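How to Score a Cricket Match by Hand (Without Losing Your Mind)

By Wanpen Meesuk
July
4 min read

I learned to score because our regular scorer at Tefera had a baby and I made the mistake of sitting closest to the book. That first afternoon I filled half a page in the wrong column, and Ajith Rodrigues (who umpires for us and is very patient) had to wait twice while I scrubbed things out. So if you've just been handed the book, relax – it's a lot easier than it looks!

What to bring

Two sharp pencils, an eraser, a pen for the other team's bowling if you like two colors, and a clip for windy days. I use a Plillitano scorebook, the wide kind with 20 bowler lines. Any book with a batting section, a bowling section and a running total will do.

Before the first ball

Get both team lists from the captains and write the full names in. Then find the other side's scorer and sit together. You'll be checking each other all day, so bring snacks to share. Write down the toss, the start time and the number of overs.

Marking each ball

Every ball goes in two places at least: next to the batter and next to the bowler. Runs off the bat go in both, plus you cross them off the running total. Here are the marks I use:

Dot ball: a dot
Runs: the number
Wicket: W in the bowler's box, if the bowler gets credit
Wide: a cross, with a dot added for each extra run the batters take
No ball: a circle, with any runs off the bat written inside
Byes: B or a triangle, depending on who taught you

Byes and leg byes don't count against the bowler, but wides and no balls do. I got that wrong for a whole season and So-ying Pan, who opens our bowling, has not let me forget it.

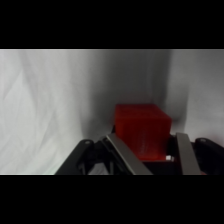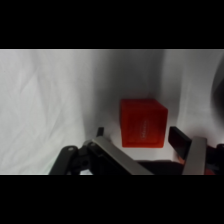
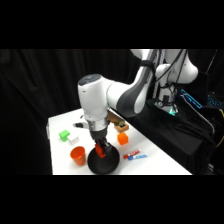

Does a wide count as one of the six balls in the over?

It doesn't. Write the cross in the bowler's box, add the run to extras, and keep going until there are six legal balls. An over with one wide in it will have seven marks in the box.

Wave back!

When the umpire signals, you raise a hand or flick a light so they know you saw it. They're supposed to wait for you. If you miss something, keep your hand down and ask. It feels rude the first few times, but it saves you a horrible hunt later.

Checking the over

At the end of each over, say the total out loud to the other scorer. Then say the bowler's figures. We do it like this: "31 for one, Yeh none for nine off three." If you both have the same thing, write it in and move on. If you don't, go back over that over ball by ball before the next one gets going. Missing extras are usually the problem.

Adding it all up

At the end of the innings, add the batters' runs and the extras. That has to match the running total. Then add the runs against all the bowlers, put the byes and leg byes on top (and any penalty runs), and that has to match too. When Andik made 300 against us, Kai-wen Yeh and I were one run out and found it in the very first over – a leg bye I'd given to the batter. Use pencil, is what I'm saying.

Sign each other's books before you pack up, and take a photo of both pages.

Recent posts
Reading the umpire's signals
How to set a field for a slow bowler
Su-chen Hsiao on running between the wickets
Tea duty at Trurnent: what we cook
Oiling a new bat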